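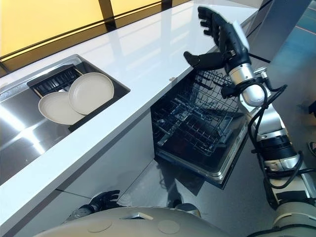 Figure 1. Sink with drainer rack and plates, dishwasher open at right.

Domestic Spaces and Household Practice
Handout 6: The wash-up zone
Prepared by Danica Hrnčiar. Revised 16 January 2023.

Bring this handout to the February practical. The reading is the Wasilewska chapter on kitchen work sequences, first half only. The second half deals with ventilation and will be covered later in the course.

1. What the zone includes

For this course the wash-up zone means the sink, the drainer, the dishwasher, the bench on either side of them and the storage for clean dishes. Some textbooks leave storage out. We include it, as most of the walking in a badly planned kitchen happens between the dishwasher and the plate cupboard.

The bin belongs to the zone too if plates are scraped there. Say in your plan where scraping takes place. Several groups left it off last year and lost marks.

2. Placing the dishwasher

Put the dishwasher directly beside the sink, or one cupboard away at most. Plates rinsed at the sink will drip on the way across, and a short distance keeps the floor dry. It also keeps the plumbing simple, with the supply and waste under the sink.

Left or right of the sink is a matter of the household's habits and where the plate cupboard is. In the Hakstead exercise the dishwasher is on the right. Keep it there in your drawing unless you can argue for moving it.

In the exercise, the sink base cupboard and the dishwasher space are each 600 mm wide. The benchtop is set at 864 mm above the finished floor. Use these numbers in your drawing even if your own kitchen at home is different.
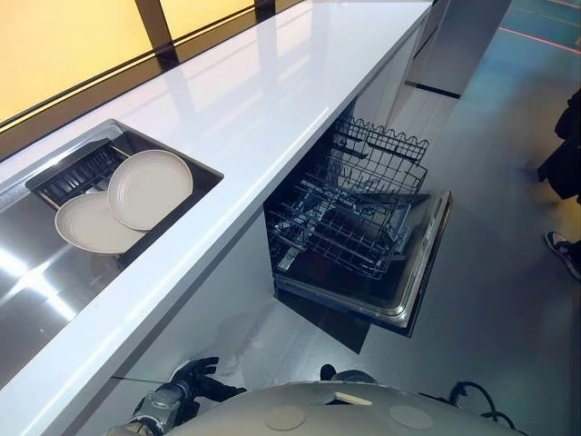 Always draw the door folded down and the lower rack pulled out. A plan that shows only the closed door hides the floor area the appliance needs during loading. Mark that area with a dashed line, then mark where the person loading will stand. If the two overlap, or if the person is trapped in a corner, go back and change the layout.

Check the drawers and cupboards nearby as well. A cutlery drawer directly opposite the dishwasher is handy until both are open in a narrow galley.

3. Drainer racks

A rack that sits in or over the sink keeps the drips off the bench and takes up no bench space. The drawback is that it occupies part of the bowl, so a large pot may not fit until the rack is lifted out. A rack on the bench leaves the bowl free but needs a tray under it and regular wiping.

Plates should stand upright with a gap between them. Plates that lean on each other dry slowly where they touch. Deep-rimmed plates need more room than flat ones, and bowls are usually better in the dishwasher.

Note for the practical: Kuo-hua Poon will have the Nondora and Vamosik racks on hand for you to handle. You are not being asked to rate the brands. Look at how each one comes apart for cleaning.
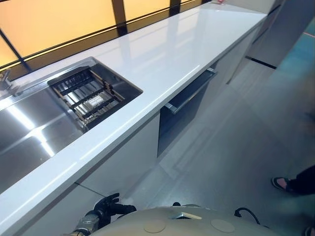 4. Surfaces

Gloss white finishes show streaks and water spots readily, more so where light comes in low along the bench. Wipe with a damp cloth and a little detergent, then dry with a second cloth. Do not use scouring powder on gloss surfaces. On brushed stainless steel, wipe along the grain.

Clean the top edge and sides of the dishwasher door by hand. The spray may not reach them, and food collects there.

5. To hand in

A plan of the Hakstead wash-up zone, in pencil, with the dishwasher drawn open. Show the sink, the drainer, the plate storage and the scraping point.

One paragraph on the path a dinner plate takes from the table back to the cupboard.

Work in pairs if you like, but hand in separate drawings. Bogdan Tomaszewski is marking the plans. Questions about extensions go to Wanda Kwiatkowski.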